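3. Materials and methods

3.1 Study sites

Household tidying habits were looked at in two housing estates, Dirivau and Gredeo. Both built by the same firm, Østergaard, and let on near enough the same terms. Flats differ mainly in hallway storage: Dirivau has a built-in cupboard by the front door, Gredeo has none. Rents, floor area and age of tenants are compared in Table 1 and are close enough for our purposes. Families with a child under school age only.

A letter went out to 1,090 addresses in July. Replies were slow at Gredeo, where the post boxes had been moved the month before, and a second letter was pushed under doors. In the end 28 households kept the diary to the last page. We make no claim that they stand for the rest. People who agree to keep a diary about tidying are likely to be people who tidy.

3.2 The diary

Each household was given a paper diary and a pencil. One line per tidying event: who started it, which room, where the things went, whether a child took part. "Event" was left to the family to define. This caused trouble later (see 5.2), as some wrote a line for every sock and others a line for a whole Sunday. Entries were merged if they fell in the same room with no other activity written between them. After merging there were 2,895 entries.

Handwriting was read by one coder (Hafþór Bisgaard) and a share of the pages read again by a second. Where the two disagreed the entry was talked over until settled. Most disagreements were over the word "away". Away can mean a cupboard, a drawer, the top of the stairs, or just out of sight. We kept it as its own code in the end, which we had not planned to do.

3.3 Types of container

Containers named in the diaries were sorted into closed (lid or door), open (no lid, can be seen into from standing height) and what we call stopping places, i.e. a chair, a stair, the end of the bed. Open containers were split again by material, as parents often gave the material without being asked: "the wicker one", "the plastic one". Bags were treated as open unless the diary said they were zipped or tied. Shelves gave us more trouble than expected and are left out of the main count, though they come back in the appendix.
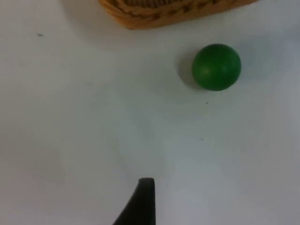
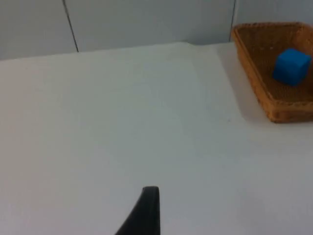
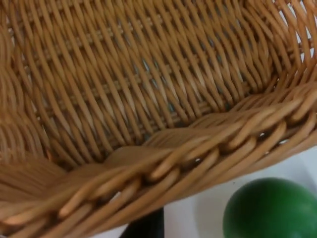 Figure 2. Open type, woven (wicker basket on a white surface).

3.4 Interviews

Five households were visited after the diary period, three at Dirivau and two at Gredeo. Talks were held in the kitchen where possible and ran until the parent wanted to stop. No fixed list of questions, but four subjects were always brought up: who decides where things live, what happens when visitors are due, what the child is asked to do alone, and what gets thrown out. The talks were typed up in full and the parents were sent a copy to correct. One asked for a passage about her mother-in-law to be taken out and it was.

We had hoped to speak to children as well. This was tried once and given up, the child prefering to show us a loose tooth.

3.5 Coding and counting

Entries were typed into Flomance and coded by room, starter, container type and child's part (none, helped, alone). Counts are given per household and not per person, as many lines said only "we". Differences between the two estates are reported as plain shares. With so few households we did not think tests of significance would tell the reader much, and a reviewer of an earlier draft agreed.

Weekends were at first kept apart from weekdays. The split made little differance to the order of rooms, so the two are put together in section 4 except where stated. Holidays were dropped. So were days on which the whole family was ill, where the diary said so.

3.6 Limits

Self-report, obviously. Also the diary itself may have caused tidying; two parents said as much. Dirivau families had been in their flats longer on average, and a family that has just moved in has not yet decided where things go. Could not be corrected for with the data we have. Fathers filled in fewer lines than mothers but wrote longer ones.

4. Results

4.1 Where things went

At Gredeo, stopping places took up the largest share of all entries, with the hall floor and the chair nearest the door named again and again. At Dirivau the cupboard by the door took coats and shoes, but toys went into it far less often than we expected. Toys stayed in the room they were used in, mostly in open containers. Closed boxes were named mainly for things with many small parts, and in those entries the child's part was usually "none".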